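Gil-soo Ra
Thursday
Print | E-mail this thread

1/ Notes on running robot arms near sinks. I wrote the wet-area section of the Holzer site rules and I keep getting the same questions by message, so the answers go in one place. Most of it applies to any arm that was not sold as washdown equipment.
Share 61 | Comments 20

2/ Start with the enclosure rating. Find the IP code for the arm, then the code for the gripper, then the one for every connector between them. The lowest number is the rating of your system. An arm rated for splashes with an open gripper on the end is an open gripper.

3/ The second digit is the water digit. 4 covers splashing from any direction. 5 covers jets. 7 covers short immersion under stated conditions. Jets and immersion are tested separately, so a 7 alone does not tell you the part survives a hose. People read it as a ladder. Above 6 it stops being one.

4/ If the data sheet has an X where you wanted a number, it means no rating is claimed for that digit. Treat it as zero until the maker tells you otherwise in writing.

5/ Work limits in our rules for an unrated gripper: the fingers may go below the rim of a basin, the housing may not go below any standing water. Set this as a plane in the controller. A note taped to the wall is not a limit.

6/ Measure that plane from the basin you are using. Rims are not level, and the bowl floor slopes to the drain. We probe four points on the rim, take the lowest, and subtract nothing.
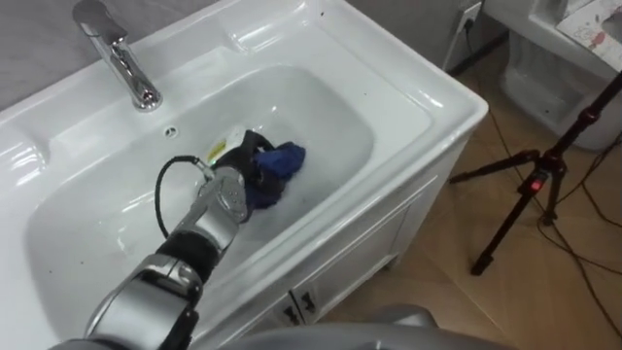 Cloth handling in a washbasin, arm reaching in from the front left.

7/ Cloth is harder to write rules for than rigid objects. A cup has a fixed size. A cloth hangs, drags and wicks. Water climbs fabric, so the rule for a wet cloth has to cover the path from the fabric to the gripper housing.

8/ What we settled on: after any grasp of wet cloth, the gripper stays pointed down until the cloth is released and the fingers have been wiped. Pointed up, water runs toward the wrist. The wrist is where the seals are worst on most light arms.

9/ Cable loops. Any cable run outside the arm needs enough slack for full wrist travel, and the slack has to go somewhere. Check the loop at both ends of the joint range, at the basin, with the real fixture in place. A loop that clears everything on the bench can still catch on a faucet lever.

10/ Also for cables: drip loop before every plug. The lowest point of the cord should sit below the socket, so that water following the cord falls off before it gets there. Old electrician's rule, still the most ignored line in our document.

11/ Supply side. Everything within reach of the basin goes on a ground-fault protected circuit, including lights, chargers and camera supplies. Test the device with its own button before each session – once a month is fine for a kitchen, not for a room where you keep moving the load.

12/ Floor cables. Route them along the wall where you can. Where they have to cross a walking path, cover them. Tripod legs count as part of the walking path, and a cable wrapped around one counts as a trip hazard and a way to pull the tripod over.
Share 20 | Comments 20

13/ Force limits. Ceramic chips before most people expect it. Lower the contact force threshold for any task inside a bowl and keep approach speed down for the last part of the descent. Do this in the task settings so it survives a restart.

14/ Grimico's template has you set one force limit for the whole cell. I would not. A limit low enough for ceramic will trip constantly when the arm pulls on heavy wet fabric, and then somebody raises it for everything. Use two zones.

15/ Faucets. Close the shutoff valves under the basin unless the task needs running water. If it does, someone stands at the valve with a clear path to it. Being in the next room with a tablet does not meet the rule.

16/ Overflow holes are not a safety device. They are sized for a faucet left running, and a cloth can cover one. If the task puts fabric in the bowl with water on, somebody watches the level.

17/ Emergency stop: reachable with dry hands, from outside the reach of the arm, on the side you would back away toward. Check that third one by standing there. At the Sturard site we had it on the correct wall and the wrong side of the door.

18/ Cleaning. Soap residue matters more than clean water. It creeps past seals and it leaves a film on finger pads that changes grip. Wipe pads with a damp cloth, then a dry one. No solvent unless the pad maker lists it.

19/ Logging. One line per session: location, fixture, water state (none, residual, standing, running), what was handled, any fault. "Bathroom" is not a water state. I have read 2000 lines of these logs and the missing field is nearly always that one.

20/ Replacement intervals. I don't have a number I trust. The Iltolow group swaps wrist seals on a calendar; we swap on inspection. If you have failure data for light arms used near basins, with hours attached, send it.

Replies from author

Several asked whether a sleeve fixes all this. It helps with splash. It also hides leaks, holds heat and adds drag at the wrist. If you use one, take it off after each wet session and look inside.

On whether to cut power after a splash: yes, at the plug, and leave it off until the connectors have been opened and checked. Don't jog the arm to see if it still works.

The February version of the rules has the old wording on drip loops. Use the current one, section 4.
Share | Print | E-mail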